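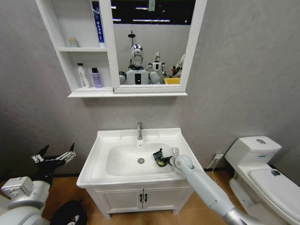
Head camera view, bathroom set: basin, mirror cabinet, both arms.

Stikel: bathroom subset, data card

Stikel is a set of 532 teleoperated episodes used to test Plara, a policy that works out its grasp from the head and wrist views together. The Plara write-up claims that adding the wrist view makes the policy cope better with clutter. We are not convinced, and this card says why.

What is in it
Each episode has both camera streams, joint positions and a short text instruction. Training runs stop at 4000 steps. Fela, the baseline, sees only the head view and stops at 3000, so the two were never given equal training. Please don't quote the gap between them as a result.

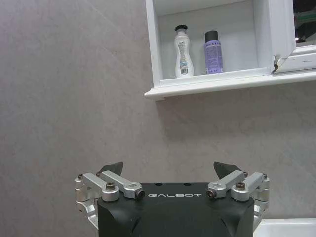 Wrist camera view: open gripper below the cabinet shelf, two containers standing on it.

Known problems
The mirror reflects other robots in the room. A policy could learn from the reflection, and no one has masked it out to check.
Success was marked by the operators themselves. Lombardi, our relabelling script, disagrees with them often enough to worry us — and it isn't very good either.
Plara was run with 5 seeds, Fela with one.

Use
Fine for debugging a loader or trying out camera fusion. We would not rank methods on it until Fela has been rerun to the same step count.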